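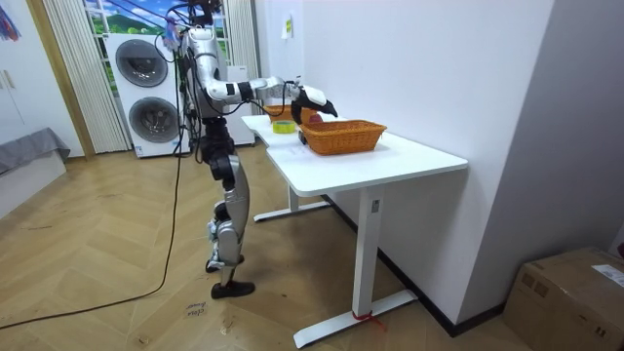
The sorting table in the front room, with the orange baskets on top.

Progress report to Consuelo Nina, Grellgate Community Fund
Sort and Share Room, September 2018

Hi Consuelo,

You asked for something short and readable this time, so I've left the spreadsheet for Ulises to send and I'll just tell you how we're getting on. We've had a good run since the last report and I'm pleased with the room, which I couldn't have said back when everything lived in cardboard cartons under the window.

The big change is the table. We went with the white standing desk out of the Roner catalogue (the electric one, so tall people and short people can stop arguing) and it came in under what we'd budgeted for the two old trestles to be fixed. There's a bit of a learning curve with the up and down buttons, but it's solid, it wipes clean and the top is a good plain colour for sorting on. Small things show up against it. The wooden floor got a proper clean while the furniture was out and I'd love to keep it that way -- we'll see how long that lasts!

Baskets next. You'll remember we spent ages going back and forth on plastic tubs. In the end I ordered the woven ones from Mazandarani, all the one style, and I'm so glad I did. They're light, they have a decent rim to grab hold of, and you can see what's in them from across the table. The plan we wrote up for you had a printed label fixed to every basket. I've gone off that. We're using sheets of white paper with the word handwritten on them, laid flat on the table in front of the basket they go with. If a category isn't working we turn the paper over and write a new one, and it costs nothing.

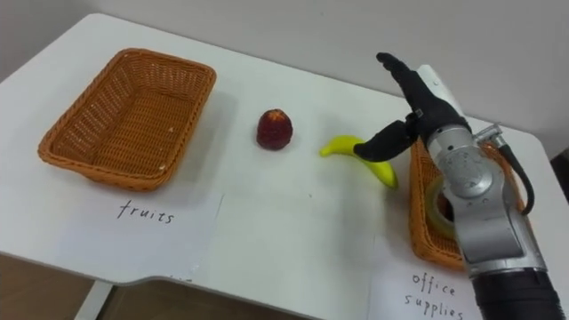 The practice sessions are where most of the time has gone. Each one starts with a few bits and pieces spread out across the tabletop, and the job is to get each thing home to the right basket. We keep a box of play fruit for it, as well as the real stuff from the kitchen when there's any left, plus stationery odds and ends like tape. It sounds very simple and it is, but it's the same job people do in the packing room at Diratville, only slower and with fewer things at once. Ulises Valdebenito has been over from there twice to watch and he reckons the order of doing things matters more than speed. He wants us to finish one category before starting the next. I'm half convinced. Some people really do like to just pick up whatever's closest, and I don't want to take that away from them.

Sessions run for eight people at most. We've had 101 sign-ins since the winter break, against the 90 we promised you, and a fair few of those are the same faces coming back, which I count as a win. The longest waiting list is for the afternoon group. I can't squeeze anyone else in there without a second table, so please expect me to bring that up again.

Money, quickly. We've spent $241 on baskets, paper, pens and tape, and roughly $300 is still sitting in the small equipment line. I'd like your okay to put what's left toward a shelf, as the baskets stack all right but they take up the whole corner when we pack up. Ulises has the receipts. The one I couldn't find was for the pens and I've since found it in my coat.

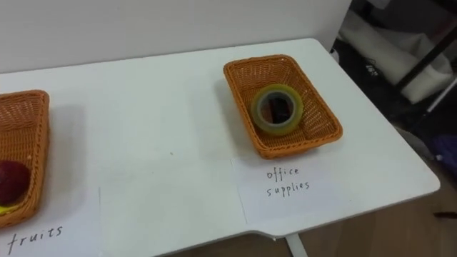 One basket for fruits, with its handwritten label, and another with a roll of packing tape in it.

A few things that haven't gone so well. The paper labels slide around if someone opens the door on a windy day, and I don't want to stick them down because then we're back to scraping glue off a new table. I also underestimated the pack-up. I'd allowed ten minutes and it's closer to 25, mostly because everybody wants to stay and chat (me included). I've moved the finish time back a little to suit.

For October, I'd like to try three baskets in place of two, once the regulars are happy with it, and have a go at a mixed group with two people from Diratville. I'll also write up the room set-up on a single page, so whoever's on can get it ready without ringing me at home.

Could you let me know about the shelf when you get a chance? And do come by, we'd love to see you. Parking's easier round the back.

Thanks again for everything.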